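Skisar Two-Arm Bench Cell
Planning and Set-up Guide, Issue 3
April 2025

Section 2: Planning the purchase

2.1 Before you request a quotation

This section covers the decisions to be made before an order is placed. Complete it in full. Changes to arm spacing or gripper type after the order is confirmed are charged as a variation, and delivery is rescheduled from the date of the change.

1. List the objects the cell is to handle. Record for each the longest dimension, the mass, and whether it is rigid, semi-rigid or soft. Footwear, soft furnishings and moulded goods belong on separate lines.

2. Select the bins. Clear plastic bins with a flared rim are preferred where a fixed camera views the bench from the side. Opaque bins are acceptable if overhead views alone are used. Check the tallest item against the bin depth. An item standing proud of the rim reduces the clearance available to the grippers, and the parking height must be raised to suit. 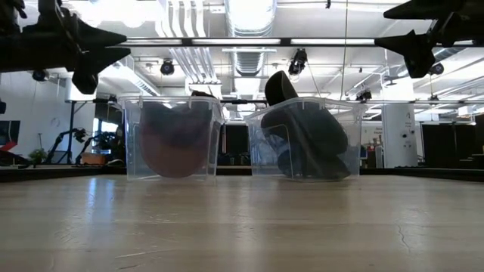 3. Set the parking height. Both grippers must park clear of the tallest item in either bin. Enter the figure on line 4 of the planning sheet. The default is 300 mm above the bench top.

4. Survey the lighting. Note all ceiling fixtures, windows and pale reflective surfaces within view of the fixed camera. Dark grippers against a bright ceiling will lose surface detail. Allow for diffusers in the budget if the lights cannot be moved or dimmed.

5. Measure the bench. Record the thickness and condition of the top, including any cracks or joints near the clamp positions. Benches with a damaged top should be assessed for load before the cell is ordered.

CAUTION: Do not clamp an arm base across a crack or joint in a timber top.

2.2 Choosing grippers

The cell is supplied with Zedix parallel fingers as standard. Wide fingers are an option and must be ordered as a pair.

1. For rigid goods, select the standard fingers. Check that the opening exceeds the grasped width by at least 3 mm on each side.

2. For upholstered or felt-like goods, plan for a grasp trial before purchase. Calilberg service centres will run a trial on goods sent by freight. Colour samples are of no use for this purpose; send the item itself.

3. Decide whether wrist cameras are required. A large soft item will fill most of a wrist view at close range, and the bench and bins may be largely hidden from that camera. At least one fixed camera should be budgeted for in addition to the wrist units.
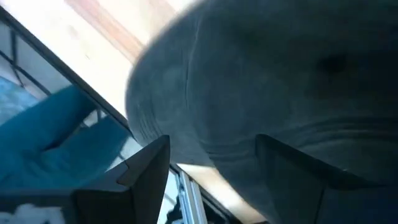

Figure 2-2. Wrist camera view, gripper fingers at the underside of a grey fabric item.

NOTE: Wrist cameras are factory-fitted. Retrofitting is possible - the arm must be returned to Calilberg and recalibrated, and the cell is out of service meanwhile.

2.3 Budget lines

Enter a figure against every line, including those at nil.

Arms, bases and controller
Grippers and spare finger pads
Wrist and fixed cameras
Bins, including spares
Bench repair or replacement
Lighting changes
Electrical work by a licensed contractor
Operator training
Annual service (Alcantara plan or pay-per-visit)

Finger pads are consumables. Order part 328 with the cell and hold one set on site. Pads used on textured fabric should be checked at each monthly inspection.

Quotations issued against this guide are valid to the end of June. For installation on a shared bench, complete Section 3 before returning the planning sheet.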